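Knits: fold them, don't hang them

I learned this one the expensive way. For years every sweater I owned lived on a hanger, and every spring I'd pull them out to find those little pointy bumps at the shoulders, like I'd grown horns in the wrong place. Then my neighbor Berwyn Jenkins, who knits, looked at my closet and winced. So now everything knitted gets folded, and I'm a bit of a bore on the subject!

The trick is to do the whole lot in one go. I pull everything out in October and dump it on the bed, put something on the radio, and give it 45 minutes. If you try to do two sweaters here and one there you'll never finish (ask me how I know).

First, the pick-up. Don't grab a heavy knit by one sleeve or by the neckline and haul. All that weight drags on one spot and ribbing is slow to forgive you. Gather up a good thick bunch of the body and let the cuffs and the hem hang where they like until you've got it over your flat surface. I use the bed, the ironing board or a clean chair seat, whichever is closest. For dark sweaters I like a pale surface so the lint shows up, and for my cream one I do the opposite.
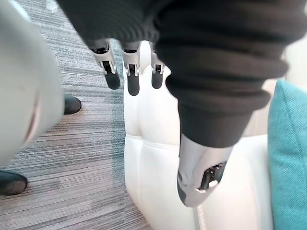

Charcoal knit with a ribbed cuff, over the white seat.

Next, lay it face down and smooth it with flat hands, working from the middle out to the sides. Don't tug. If the cuff has rolled in on itself, uncurl it now, while you can get at it. Fold one side in to about the middle of the back, bring that sleeve straight down, then do the other side the same way. Fold the bottom up a third and then over again and you've got a tidy block with the neckline on the outside.

Really chunky ones don't want three folds. I do those in half and leave it there - they take up more shelf but they come out without that hard crease across the belly.

A few other things I do while I'm at it:

Pills come off before folding. I have a Zesora fabric comb that lives in the sock drawer and it does fine. Short strokes, one direction, and keep your other hand flat underneath so you don't catch a loop.

Anything worn gets washed or at least aired before it goes in a box for the summer. Moths love a bit of skin and soup. I hang a sweater over the back of a chair by an open window overnight, folded across its middle, never by the shoulders.

Loose threads get pulled through to the wrong side with a crochet hook. Please don't snip them! I snipped one on a green cardigan and ended up with a hole I could put my thumb through.

Heaviest at the bottom of the stack, and stop at a height you can lift with one hand. I used to build towers and then yank out the bottom sweater like a magician, with the results you'd expect.

For the boxes I went with the Skileo ones with the zip lids, mostly because they fit under our bed. Cotton pillowcases work too and I used those for ages. Put the thing you'll want on the first cold morning right on top, and write what's inside on a bit of masking tape on the end that faces out.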